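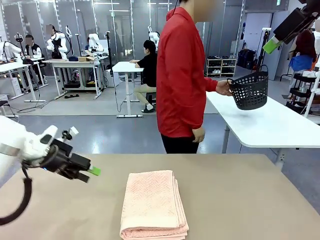 Folded towel, pale pink, on the tabletop.

[skutdale-tech] Re: Input lag and dropped presses on Heritz when docked

From: Evangelia Kouris
To: skutdale-tech
Date: Mar 7, 2023

Sidra Gondal wrote:

> Hello all,
>
> I have been playing Skutdale on a Heritz for a few months, mostly
> handheld, and had no complaints. In August I bought the dock and
> moved to the TV, and since then the game feels wrong. There are two
> separate problems, I think, but they may be one.
>
> 1. Everything is late. In the Clidisside bridge section, where you
> have to jump on the third bell, I can do it handheld nearly every
> time. Docked I miss it nearly every time. If I jump before I hear
> the bell it works, so the timing is shifted and not random.
>
> 2. Sometimes a press is lost entirely. This is rare. It seems to
> happen most with the shoulder buttons, and more often when both
> controllers are connected, even if the second one is lying on the
> sofa and nobody is touching it.
>
> Things I tried: game mode on the TV (helped a bit with 1, did
> nothing for 2), a different HDMI cable (no change), resetting the
> controllers (no change), lowering the in-game resolution (I think
> it helped with 1 but I may be fooling myself). I am on game build
> 3622 and the system software is current.
>
> Somebody on the forum told me to buy a Yousafzai adapter and play
> with a wired pad. Before I spend money, is that likely to fix
> either of these? And is there a way to measure the delay at home
> without special equipment? I have a phone that records slow motion.
>
> Sidra

Sidra,

They are two problems. I will take them in your order.

Late input when docked

The delay you feel is a sum. A press travels from the controller to the console, waits for the game to read it, waits for the game to draw a picture that includes it, and then waits for the TV to show that picture. Handheld, the last part is very short, and the first part is short too if the controllers are attached to the body, where they use contacts and not radio. Docked, both ends get longer at the same time. Changing only one of them gives you the partial improvement you saw with game mode.

I measured this on my own unit with the same build you have. From button down to the first visible change on screen, handheld with the controllers attached, the median was 47 ms. Docked, wireless, TV in its standard picture mode, the slowest trial in the set was close to three times that. Game mode removed the largest single piece. My TV is old, so do not expect the same split on yours.

Now the part that is specific to Skutdale. Docked, the game runs at the higher output resolution and turns on an extra buffered frame to keep the frame rate even. It does this whether or not the extra frame is needed. The option that controls it is under Display, and it is called Smooth Output, which tells you nothing about input. It is on by default when docked and cannot be turned on handheld. Turn it off. In the open areas with heavy rain you will see some uneven motion. In the Clidisside bridge section the load is light and I could not find any uneven motion at all.

This may be what you noticed when you lowered the resolution. At the lowest setting the game skips the extra buffer, so you were getting the effect of turning Smooth Output off along with a softer picture. You can put the resolution back up afterward.

There is also the audio. You said that you jump on the bell, so your cue is sound and the TV's audio delay counts as well. Many TVs hold the sound back to match their own picture processing, and some keep holding it back after game mode has shortened the picture path. If yours has an audio delay or lip sync setting, set it to zero or to its minimum and try again. If you use a soundbar over a wireless link, try the TV's built-in speakers once for comparison. With wireless headphones I missed the third bell on every attempt, and I have played that section a great many times.

The game has a calibration screen (Options, Sound, Timing) with a slider that goes from 0 to 300 ms. Please note what it does and does not do. It moves the window in which the game accepts your jump. It does not move the sound, and it does not reduce the delay of anything. For the bridge that is enough. For combat, where you react to what you see, it has no effect, and if you set it too high the parry window starts to feel late handheld, because the value is shared between the two modes and is not stored per mode. I would leave it at 0 until you have done the other steps, then raise it in small steps only if the bridge is still off.

Lost presses

I can reproduce this, though not often. It takes a second controller that is connected and idle, as you describe.

What seems to happen is as follows. The Heritz polls each connected controller in turn. An idle controller drops to a low power state after a while and answers late or not at all. When that happens the console retries, and the retry takes time from the slot of the next controller. Normally this does not matter, because the controller in your hands holds its current state and reports it at the next poll. If you press and release inside the gap, though, the report contains no press. A short tap is lost and a held button is only late.

That fits with your shoulder buttons. In Skutdale the shoulder buttons are dodge and swap, and most people tap those. Jump is usually held longer because the height depends on it. I do not believe that the buttons themselves are treated differently anywhere. To check, map dodge to a face button for an evening and see whether the lost presses follow it. They did for me.

I logged the gaps with the controller test page in the system settings, which shows a time for each report if you hold both stick buttons while it opens. With one controller connected I saw no gap longer than 35 ms in a full session. With the second one connected and asleep there were longer ones, coming in clusters, with long quiet stretches between. I do not have a good figure for how often, and I would be cautious with anyone who gives you one.

The fix is to disconnect the second controller. Putting it down is not enough, and letting it go to sleep makes it worse. Hold its sync button until the lights go out, or slide it onto the console in the dock, where it is polled over the contacts and leaves the radio alone. Turning off the second player in the game menu does nothing here. The polling belongs to the system, and the game has no say in it.

One more item for the dock. The radio antenna in the Heritz is along the lower edge, and in the dock it sits behind the plastic and close to the HDMI plug. If your dock is inside a cabinet or behind the TV, move it to where there is a clear line to where you sit. A USB 3 drive in the rear port is a known source of noise in that band. If you have one plugged in, take it out for the test.

The Yousafzai adapter

It would very likely cure the lost presses if you use a wired pad and disconnect both wireless controllers. If you leave them connected they will still be polled, but the wired pad is on a different path and should not be affected. I have tested only the case with both off.

It will do little for the delay. On mine the adapter plus a wired pad was a few milliseconds faster than a wireless controller in good conditions, which is less than the spread between individual trials. The adapter also has a switch for turbo mode that adds a delay of its own even with no turbo button assigned. It ships in the on position in the units I have seen. So I would not buy it for problem 1, and for problem 2 try the free steps first.

Measuring at home

The phone will do. Set it to its highest slow motion rate and check what that rate really is, because some phones record at a lower rate and fill in the missing pictures. Filming a running stopwatch on a monitor is a fair check. If you see blended digits, step down one setting.

Point the phone so that your thumb and the screen are both in view and both sharp. Use a button whose movement is easy to see from the side. Stand in the first room of the game, where nothing else moves, and use the crouch, as its animation starts on the first frame. The jump has a short wind-up and will give you a number that is too large. Then step through the recording and note the picture where the button stops moving down and the picture where the character first changes. Divide the difference by the recording rate.

Do it many times and take the median. A single trial can be off by a full game frame in either direction, depending on where in the frame your press landed. Change one setting, repeat, and write down which setting it was. Keep the character near the same height on the screen in every trial, since most TVs draw from the top down and the bottom edge is later.

Suggested order:

Smooth Output off.
TV game mode on, audio delay at minimum.
Second controller disconnected by the sync button.
USB drive out, dock in the open.
Timing slider last.

If you do get numbers, please post them with the TV model and whether the console was warm. I have a suspicion that the docked delay goes up after the fan starts, but my sample is too small to say so. The raw log from the test page would be useful too. It can be copied to the memory card from the same menu, and the list takes attachments as long as they are plain text.

I have not looked at any build later than yours. The release notes for the next one mention "improved docked responsiveness" and give no detail. If someone here is on the preview channel, could you check whether Smooth Output is still on by default?

Evangelia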